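Neighborhood readers wanted for the Żak story project

Do you love a good family story? We're looking for people to read old letters and diaries aloud for our new listening library, and we'd be thrilled to have you! No stage training needed, just a clear voice and a bit of patience with other people's handwriting (some of it is terrible, and that's half the fun).

Each reader takes on one bundle, up to 2000 words, and records it at our Fatden studio over two short visits. We pay $86 per bundle, plus bus fare.

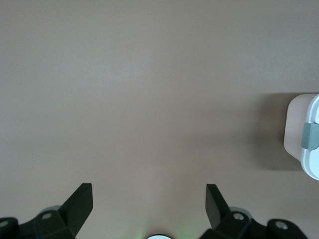 Thandeka Mathebula wrote to us after her first bundle that she'd gone in for one letter and come out wanting to know the whole family, and could she please have the next box.

You should be 18 or over and free for two mornings in May. Polish is a big plus, as plenty of the letters switch languages halfway down the page.

To apply, send Bożena Laskowska a few lines about yourself and a one-minute recording of anything you like. Recipes are welcome!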